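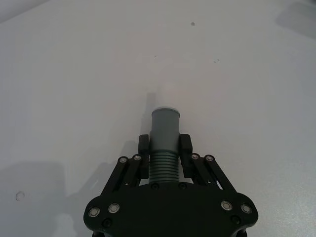
Gripper trials: frequently asked questions

Which grippers are you comparing?
Two. The Trenent is a two-finger gripper with linkage arms and flat finger pads. The Jarman is a parallel gripper on a slide. Both go on the same arm and run from the same Pliltska controller, so the only things that change between runs are the gripper and its mounting plate.

What parts do you test with?
We have a tray of shop parts in metal and plastic. The one that gets the most use is a grey cylinder, ridged along one section and smooth along the other. Plenty of customers handle something close to it, and the change in surface tells us a fair bit about how a pad grips. We also run flat brackets, caps and a soft rubber bush.

How many picks make up a trial?
Each gripper does 400 picks per part, in blocks of 100. Between blocks we stop, wipe the pads and check the fasteners on the plate. If a screw has moved we write it down, tighten it and carry on. A block is only thrown out if the arm faults.

Why is the camera mounted at the wrist?
We started with an overhead camera and the arm kept blocking its view at the moment of the grasp. A wrist camera keeps the fingers and the part in view the whole way down. The drawback is that the gripper fills a good share of the picture, so you see less of the table. For a crowded bin you would probably want both.

Do shadows upset the vision?
They can. On a pale table the gripper throws a soft shadow, and our first part-finding settings sometimes took the edge of it for the edge of a part. Small specks and marks on the surface caused a few false hits too. We raised the minimum part size and left the lighting as it was -- most workshops won't have perfect lighting either.

What grip force do you use?
We set it separately for each part. We begin low, lift, and go up one step at a time until the part stops slipping, then add one more step. The soft bush needs the least. The controller settings are listed with each set of results.

Does it matter where the cylinder is gripped?
Yes. We aim for the middle. Gripped near an end it tends to tilt when the arm speeds up, and the Trenent is more prone to this than the Jarman because its pads are shorter.

How long do the pads last?
We don't have a firm answer yet. The first Trenent set has done almost 3,000 picks and is still in use. The Jarman pads were changed once after a corner lifted.

How long does it take to swap grippers?
Our best time is 28 minutes, including recalibrating the camera. Most of that is calibration.

Can I send in my own part?
Yes, provided it fits in one hand and isn't sharp or oily. Post it to the Prellivthorpe workshop, marked for Malcolm Bellamy, with a note of the weight and how you would like it held. Parts that reach us by the end of September will go into the next round. Please include return postage if you want it back.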